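Ticket 522 - Tasari teleop, gripper lags behind the hand controller
Status: open, waiting on reply

Update, Friday: great progress! Swapped the controller lead, restarted the Lumanlan bridge, and the delay dropped to around 40 ms. Driving the arm feels lovely now - you forget the controller is there.

Still odd: on 2 of the egg-to-bowl demos the fingers closed late, and both times the wrist had just turned. Replaying the log shows the close command leaving on time, so I suspect the gripper driver. Guiding the arm by hand gives clean recordings every time.

Next I'll roll the driver back to version 3 and record the egg task again with the same toy kitchen layout. Can't wait to see the traces! 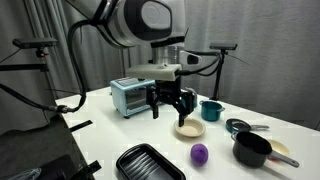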